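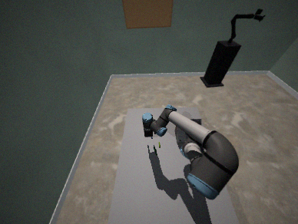

Keeping the twin honest

By Gobnait Nic Giolla
April 2026

The real cell at Lerero stands behind a mesh fence at the far end of the packing hall, and for most of January it was switched off. The work on it went on upstairs, in an office with two desks and a kettle, where Marites Marquez was setting it up on a screen.

Lerero makes fittings for garden irrigation. The cell has one job, which is to pick small plastic parts off a table and stand them upright in trays. It used to be done by hand, then by a fixed machine that had to be rebuilt for each new part, and for the past 2 years by a robot arm. The arm can be taught a new part in an afternoon if all goes well. It often didn't, and the hall lost a shift each time.

Marquez is the firm's automation engineer. Her answer was to do the teaching in simulation first. She has a model of the arm, a model of the table and a plain room to put them in, and she tries each pick there before anyone opens the gate downstairs. In the simulated room the table is a bare grey surface and the part is a sliver of yellow-green that you could miss if you weren't told to look for it. The arm comes over the top of it with the gripper pointing down, and throws a hard-edged shadow the length of the table.

"People look at the room and ask why the walls are green," she said. "I've never changed them. The walls don't touch anything."

What does matter is a short list of numbers. Setting up the cell means getting those numbers to agree with the hall, and keeping them in agreement afterwards. Marquez calls the second part the housekeeping, and it takes more of her week than the first.

The first number is where the table is. It sounds simple. The drawing that came with the cell gives the height of the tabletop above the robot's base, and for a year everybody used it. Then the arm began pressing parts into the surface hard enough to mark them. Cathal Foley, who runs maintenance on the hall floor, put a height gauge on the table and found it 2 millimetres higher than the drawing said at one corner. A levelling foot had been wound out to stop a rock and never written down.

Foley now measures the table at each corner and in the middle on the first working day of the month. He writes the readings on a card in a plastic sleeve on the fence, and Marquez types them into the model. If a reading has moved by more than half a millimetre he looks for the reason before she changes anything.

The second number is the tool. The gripper has a point between its fingertips that the software treats as the end of the arm, and all the picks are worked out from there. When the fingertips wear, the point moves. When somebody fits new ones it moves back. Foley checks it by bringing the tips down to a steel pin bolted to the base, from several directions, and seeing how far they wander from it. A new set of fingertips lasts 2,000 trays. He changes them at 1,733, a figure left over from an old service contract, and has seen no reason to round it.

The third is the zero position of each joint. These hardly ever drift, but they are lost if the backup battery in the arm goes flat while the power is off. It happened once, over a long shutdown. The arm came back believing its elbow was several degrees from where it really was. Hülya Karaca was on shift and noticed that the alignment marks on the joints didn't line up, so she left the gate locked and rang upstairs. The battery is now changed every January, with the controller switched on.

Once the numbers agree, a pick is tried in simulation 33 times. Each run starts with the part in a slightly different place and at a slightly different angle. Marquez watches the first few and leaves the rest. What she is looking for at that stage is the elbow. Reaching to the far part of the table stretches the forearm almost flat, and there are ways of getting there that swing the elbow out over the side, where the real cell has a fence post. The simulated room has no post unless you put one in. She put one in after the first time, as an invisible block that stops the run when anything touches it.

The software is called Irnach and it came with the arm. Marquez likes it well enough. Her complaint is that it is too kind about contact. A part that tips over in the hall will often stay standing on the screen, and she has raised the friction and lowered it again without being satisfied. For thin parts she no longer trusts it at all and goes downstairs to test at a quarter speed with Foley holding the enable switch.

Chia-jung Ho, who installed the cell for the integrator, Mulligan, came back in January for the annual service and spent a morning comparing the two. He sent the arm to the same five positions in each and measured the difference. Four of them were within a millimetre. The fifth, furthest from the base, was out by a little under three, and he traced it to the payload setting, which still had the weight of the old gripper in it. It took a minute to correct. He then ran the whole check again from the start, and that took until lunch.

Ho's advice to other small firms is to keep the model and the maintenance log in the same place. "If the person with the spanner can't get at the model, it'll be wrong by summer," he said. At Lerero the log is still the card on the fence. Marquez photographs it once a month and stores the photo alongside the model.

The next part to go in is a narrow clip for drip hose, known in the hall as the Jirus. It is thin and it stands on its short end. Karaca has a box of them beside the gate, and Marquez expects to be downstairs a good deal.

Comments

pressbrake_tom
Same thing here with the levelling feet. We put paint across the locknuts so you can see if one's been turned.

Oonagh
Does he take the table readings with the arm parked or reaching over it? Ours gave different figures depending, the base plate was flexing.

mill_lane
Payload setting gets us every time we swap tools. It should be on the changeover sheet.

R. Dunmore
1,733 trays. I would love to see that contract.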